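Category: Old Books & Collecting > How To

How to work out which edition of a book you've got

I bought my first proper old book at Skotcombe market, a fat green history of the canals, and I was so pleased with myself that I told everyone it was a first edition. It was the fourth. The title page said so, in letters you could read across a room, and I simply hadn't turned to it. So here's how I go about it now, and you don't need anything fancy – a table, decent light and clean dry hands will do.

Step 1. Start with the title page

Ignore the cover for now. Covers get replaced, swapped and rebound, and the date on a spine can be any old thing. Open the book gently and find the title page, then copy down everything on it: full title, author, publisher, town, date. Copy it exactly, odd spellings and all. If it says "new and revised", write that down too, as you'll want it later.

Step 2. Turn over

The back of the title page is where the good stuff lives. You might find a list of printings, a copyright date or a row of numbers. With a number row, look for the lowest one still there. If the lowest is a 2, you've most likely got a second printing (a few publishers did it their own way, just to annoy us).

Older books often have nothing on this page at all except the printer's name. Don't panic! Go on to the next step.

Step 3. Look at the adverts

I love this bit. Lots of old publishers stuck a catalogue of their other books in at the back, and sometimes it's dated. My copy of the Andrade travel letters has no date anywhere in the front, but the adverts at the back are marked February, with the year, and that told me it couldn't have been bound up any earlier. 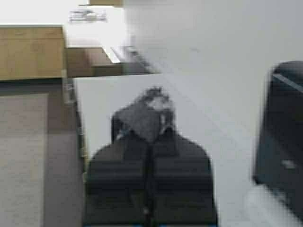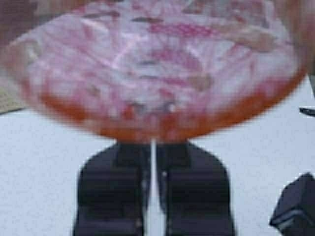
Be a bit careful with adverts, though. Binders used up whatever they had lying about, so a late catalogue can turn up in an early printing. Treat it as a clue and carry on looking.

Step 4. Count the pages properly

Write down the last numbered page, then the roman numerals at the front, then any plates. I once compared two listings for the same three-volume set, one giving 1,903 pages and the other 1,909, and I assumed somebody had miscounted. They hadn't. The later edition had a six-page index tucked in at the end of volume three, and that was the only difference I could find.

Step 5. Check against a list

Now take your notes to a catalogue. I use the Guva listings, which have some 3,000 entries for the sort of thing I collect, and the reading room at Zatton has a shelf of printed bibliographies you can ask for at the desk. Search by title first, then by publisher. Searching by author gets messy with anyone who wrote under initials.

If you get two entries that both seem to fit, go back to your title page notes and compare them line by line. A comma can settle it.

Step 6. Write it up

Pencil only, on a slip of paper tucked inside the front board, never on the book itself. Put the edition, how you worked it out, and anything you're still unsure of. I leave a question mark next to the doubtful bits and come back to them when another copy turns up for sale.

Last updated 16th October | Contact | Back to top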